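Course handout: Sorting and storing small flat items
Unit 2, Slotted trays and dividers
Course notes by Rainer Lindemann, Plundik Collections Workshop
Revised 03/10/2025

Purpose

These notes cover cards, packets and small picture panels kept upright in slots. Stacking is dealt with in the September notes and is not repeated. The set collection for the practical holds 158 items, catalogued by Huia Ruawai under the prefix KU (Kutinness loan).

Terms

Slot: the gap between two neighbouring dividers.
Column: a run of slots on one side of the centre partition.
Pitch: the distance from one divider to the next. The Nautiyal pattern used in the exercises has a pitch of 15 mm.

Layout of the work table

Put the tray on a level surface with its columns running away from the sorter. The catalogue laptop goes at the far side, so that the person keeping the record faces the person filling the slots. Closed boxes go on the side table.

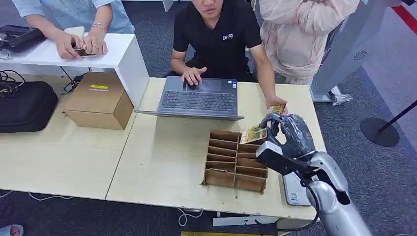
Fill from the far end of the left column and work forward, then repeat on the right. Items are passed over the tray one at a time, and the entry is made before the next item is picked up. Leave a slot vacant where a catalogue number is missing.

Inserting an item

1. Check the dividers. Corrugated board tears along cut edges, and a torn edge will catch the corner of a card. Trim it or skip the slot.
2. Hold the item by opposite edges. Keep fingers off the printed or painted face.
3. Tilt the item slightly, enter the lower edge first, then bring it upright. Do not force a panel with a glossy rim; move it to a wider slot. 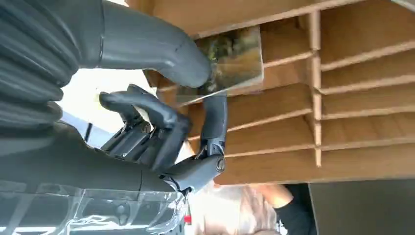 4. Read the number back to the record keeper.

Leaning dividers

Thin slats work out of square with use. A leaning slat narrows one slot and widens its neighbour, and the error carries along the column. Straighten the slats while the tray is empty, starting at the centre partition. Fraying at an outside corner can be left until the end of the exercise.
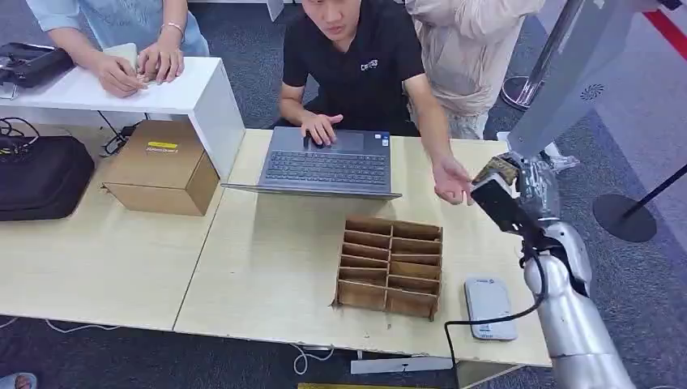

Can cards and picture panels share one tray?
They can, provided each type keeps to its own column. Mixed columns put uneven pressure on the dividers.

Reading: Koyama, Y., Pavness tray notes, item 1520 in the workshop file.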